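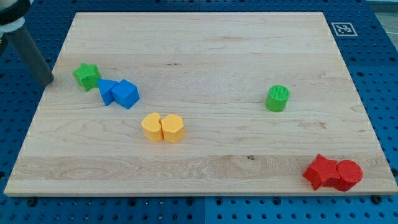
The toy library in Sternton opens its doors again on 8/17/24 after a long summer of sorting, scrubbing and mending, and families who have missed it will find the shelves fuller than they have ever been. The library, which has shared the old chapel hall on Calvo Street with the Clusemar playgroup since March, now has 142 sets to lend, from floor puzzles and tea services to a marble run that needs a good stretch of carpet and a patient grown-up. Among the smaller things are the coloured shape blocks, with a green star, a blue cube and a pair of yellow blocks among them, all with that slightly bumpy finish that little fingers seem to enjoy so much, and they look very well indeed set out on a pale maple board with the grain running through it.

Ariel Sarmiento, who has run the library for the past 15 years and knows most of its borrowers by their first names (and a good many of their parents, who borrowed from her too), said she was delighted to be getting the toys back into people's homes. "They don't do any good sitting in a cupboard," she said. "I'd much sooner have them come back a bit scuffed and know that somebody has had a lovely wet afternoon with them."

The new sets were paid for by the spring fair at Prurport, which raised £2000, and there is a little left over for storage boxes. Membership stays free for families in the town, and each child may take two sets home for three weeks at a time. The doors open at ten, with tea and squash in the side room until noon, and anyone who still has a puzzle from last year is warmly invited to bring it along, missing pieces and all.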